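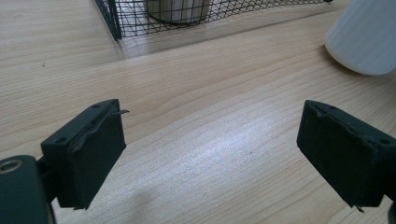 Wire mesh basket and white ribbed object on the wooden tabletop.

Pimoveo Tabletop Objects, data card

The set holds 2659 clips of household things on tables. The old page promised "every object you'd find at home." It doesn't come close, and I'd ignore that line.

Labels: one per object, typed by hand. I rechecked 300 clips and changed 78 labels, mostly containers. "Basket" and "bin" were used as if they meant the same thing. Table surfaces go by looks only, so "wood" may well cover things that aren't.

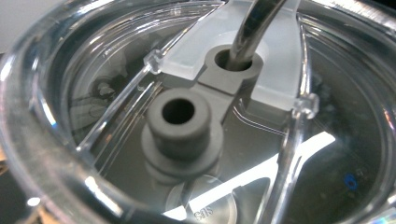

Clear plastic vessel from above, with ribs, grey rubber fittings and a metal tube.

Clear plastic is the weak spot. Outlines drift wherever the wall picks up a highlight, and inner parts often got no label at all. I wouldn't trust any score on this class until the November pass is done.

Splits: by table. Fota is train, Lundgren is test. Whether two tables tell you much about a third is an open question.

Corrections to Sixten Midtbø. Please include the clip number.

Last edited Tue 25 June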